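Notebook, two-arm bench, shoe placing task

Went through the bench rules with Yaqin Zheng before the footwear episodes. Writing them down because the copy in the Cuautle folder is out of date and Dong-hyun asked which one counts. Until it's replaced, this one does.

1. Hands stay outside the rails while the arms are enabled. If you have to hold or guide an arm, say so out loud and wait for the operator to answer.
2. Speed cap stays at 30 percent for any new object. Raise it after 10 clean runs, no sooner.
3. Check cable slack at both wrists with the arms fully extended.
4. Soft items get the low grip setting. Straps and knit fabric hide a bad grasp, so stop and look before lifting.
5. Props go in the log by name, including the ones that aren't part of the task. 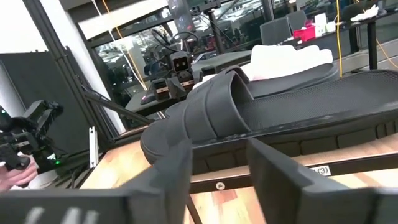
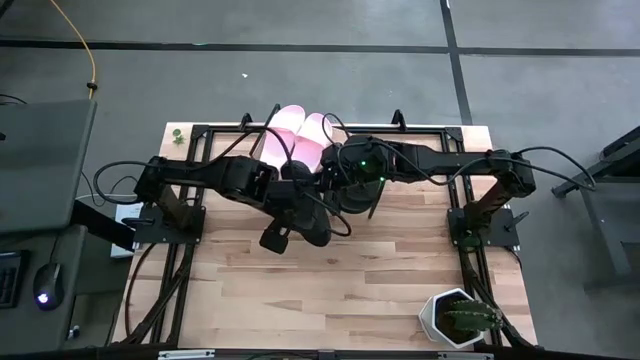
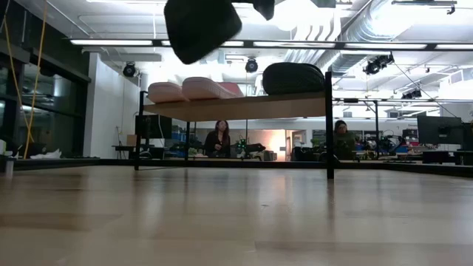
Vakberg, 11/06/2023

Rule 1 needs better wording. Chenxi reads "enabled" as powered, I read it as under command. For now go with Chenxi's reading, it's the stricter one. A green light on an arm is not a go-ahead to reach in.

Rule 5: slippers and the black slide are in the object list. The cactus isn't. Add it, with the pot.

Wrist camera views get checked for focus at the start of each block. Manuela wants that in the Prandum template too.

Open: who signs off when the speed cap goes up. I'd say 2 people, one of them not the operator. Ask Emiliano.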